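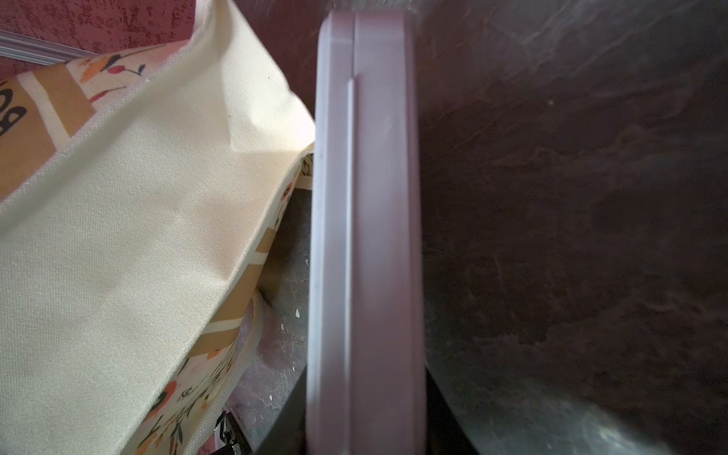

Trultent gripper kit – progress to the end of October

We have run 151 picks with the kit on soft goods, mostly canvas bags. Of these, 19 failed, nearly all on folded fabric near the rim. Thodoris Antoniadis has asked the supplier for softer finger pads, quoted at $38 a pair.

The wrist camera mount needed tightening 2 times. Kęstutis Pētersons will repeat the bag tests on Wednesday. We ask to keep the kit on loan until then.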